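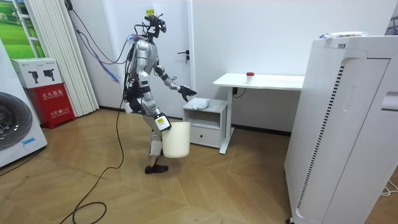 Leidy Muñoz
Our department received the Menley quotation in May and I would advise members to read the service schedule before signing. The unit is priced separately from the support plan, and the plan is compulsory for the first 2 years.

flaltow_estates
Thank you. Does the plan cover the hands? We were told that fingers are treated as consumables.

Leidy Muñoz
They are excluded. A replacement hand is listed at £1,328, fitting not included.

Tamihana Facilities
I must disagree with the tone of this thread. Carrying a bucket from one room to another is precisely the work our night staff ask to be relieved of, and the trial terms are fair – 40 days, with collection at the supplier's cost.

purkine_ops
The trial terms are fair. The cabling is my objection. Our risk assessor will not accept a lead across a floor where residents walk, and the quotation does not say whether the unit can be supplied without one.

Tamihana Facilities
That is a reasonable point. I have put the question to Menley in writing and will post the reply when it is received.

flaltow_estates
Please also ask about the hands.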